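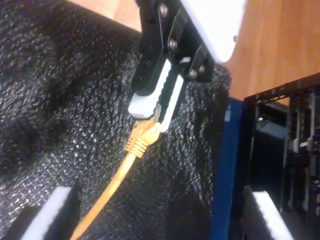 Ignacio Palacios doubts the arm will ever beat a person with two free hands, and he is the one building it. "I've put 145 evenings into plugging in a cable," he said at the Gratley shop. "My niece does it without looking."

The gripper holds the yellow Ethernet cable by the plug. Finding the port is the harder job. Of 1,805 logged tries, he trusts very few. "Half of those I nudged the chassis. I'm not counting them."

Would he sell it? Kalley, at the next bench, thinks he should. Palacios wouldn't pay $3,000 for it himself. "Ask me again when it does 16 in a row and I'm out of the room."

He plans to swap the finger pads in May.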